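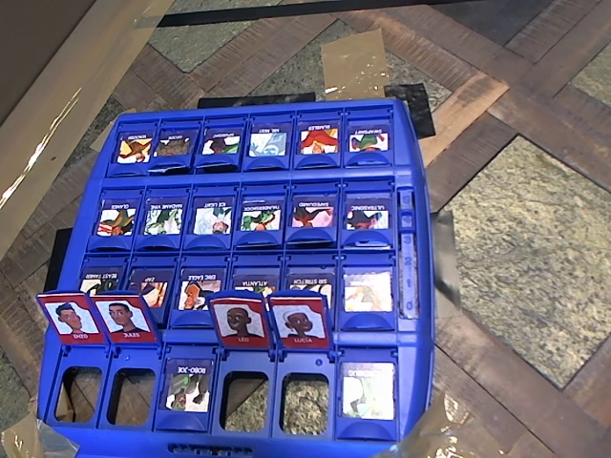 Test board on the floor, front row, four flipped up: Deo, Jules, Leo and Lucia.

Lists > Tedell Shared Shop > Builds > Gatisus flipper

Re: servo travel on the flipper arm

> Does it need to be a servo per card? I priced that out for the
> whole board and got to a number I could not say out loud at home.
> Also, what are you doing about the hinges? Mine has two that
> stick, and the arm I built for it just shoved the board across
> the bench until it fell off.

No, one arm on a rail. A servo per card was version one, and I still have the drawer of servos to show for it. Gatisus is a gantry with a single finger that comes in low, hooks the top of a frame and rolls it over. The Vincze driver board handles the rail and the lift. The finger has its own little servo, mounted on a bracket I have now printed 7 times.

The photo has the front row, since that's the only row I trust it with. Four is where I stopped the test. Robo-Joe is still standing in the third slot, which I choose to read as professional courtesy.

On sticky hinges: yes, same trouble. Pushing harder is how you get a board on the floor (mine at least started there). What helped was going slower and adding a stop at 52 degrees, where the finger backs off a hair and takes a second bite. The lift servo wants 2,000 microseconds at the top of its travel. Anything over that and it buzzes like a fridge.

The other change was to the card pitch. I had measured one slot and multiplied, and by the far end of the row the finger was landing on the ridge between two cards. Measure the whole row edge to edge and divide. I knew this. I teach this to people at the shop.

The log stands at 3,380 flips, counting the ones where it flipped the wrong card with great confidence. Nirovon, the part that asks the questions, is separate code and still plays badly. It will spend a turn on hats. I'm leaving it alone until the hardware quits moving around.

Still open, if anyone has ideas:

- Double flips. Neighboring frames can overlap a little once they're up, like Deo and Jules, and the finger may catch both on the way back down.
- Holding the board still. Tape is a stopgap. I'd like a clamp that doesn't chew the rim.
- Resetting a row without going card by card. A long bar would do it, but the rail is out of room.

I can post the bracket file if you want it. Take version 6 – version 7 is prettier and cracks.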